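Kitchen Tips > Pantry and Storage > Wire Shelving

Storing Soda and Snack Bags on a Two-Level Wire Rack

The method is simple: bottles upright on the lower level in front-to-back pairs, one kind of soda to a pair, and snack bags flat on top.
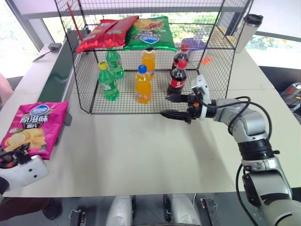

Leif Kragh objects that pairing by flavor wastes space, and that a household that drinks mostly cola should fill the whole lower level with cola and keep the rest in a cupboard. The objection is fair for a single-flavor household. Where three or more kinds are in use, pairs remain the better layout. The front bottle is the one to take, the rear bottle is the reserve, and a gap at the back means that kind goes on the shopping list.

Choosing the rack

Black wire mesh with a square grid is suitable. Check the size of the openings before buying. Small bottles with a molded, five-footed base will rock if a foot drops into an opening. Set one bottle on the mesh in the store, turn it a quarter turn at a time, and watch for tilt. If it tilts in any position, choose a finer grid or plan on a liner.

Measure the clear height of the lower level with the cap on the bottle. Allow an extra finger's width so that the bottle can be tipped slightly on the way out. A rack that fits the bottle exactly will scrape the cap every time.

Panels joined with plastic connectors should be pressed fully home at every corner. Tap each connector with a rubber mallet. A connector that is only partly seated holds an empty rack without trouble and opens under load.

Loading the lower level

Load from the back. Place both rear corner bottles first, then the rear center, then the front row in the same order. Keep the bottles apart; contact between them makes it harder to get a grip on one without moving its neighbor. Do not lay bottles on their sides on open mesh. They roll, and a weak cap seal will leak.

Put the kind used most often on the side nearest the hand that reaches for it. Colors help here. Green, orange and dark brown can be told apart from across the room, so labels on the rack are unnecessary. Turn the bottle labels forward only if two kinds have the same color.

When a front bottle is removed, slide the rear one forward and put the new bottle behind it. Check the date on the new bottle against the old one. Stores do not always rotate their stock, and the newer purchase is sometimes the older bottle.

Loading the top level

The top takes light goods only. Chip bags and similar packages are well suited to it. Lay them flat with the printed face up. A slight overlap is acceptable for two bags of the same kind. Do not stack more than two deep, as the lower bag will be crushed when the upper one is pulled out.

Keep opened bags off the mesh unless they are clipped. Crumbs fall through onto the bottle caps and stick there. Small wrapped items belong in a shallow tray, and the tray should sit against the rear edge where it will not be knocked off.

Placement

A tabletop or counter is satisfactory if it is level and out of direct sun. On a white or glossy surface, put felt pads under the corners. Bare wire feet leave gray marks that need a mild abrasive to remove, and repeated scrubbing dulls the finish.

Cleaning

Empty the top first, then the bottom. Wipe the wires along their length with a damp cloth and then across. Dried soda at the crossings will soften under a cloth wrung out in hot water and left in place for 5 minutes. An old toothbrush clears the rest. Dry the mesh completely before reloading; coated wire rusts first at the cut ends. Touch up chipped coating with enamel paint and let it cure for the full time given on the can.

Marietjie Van Wyk recommends a sheet of clear shelf liner on the lower level. It stops the rocking described earlier, and it can be taken out and rinsed in the sink. Cut it 6 mm short on every side so that it lies flat.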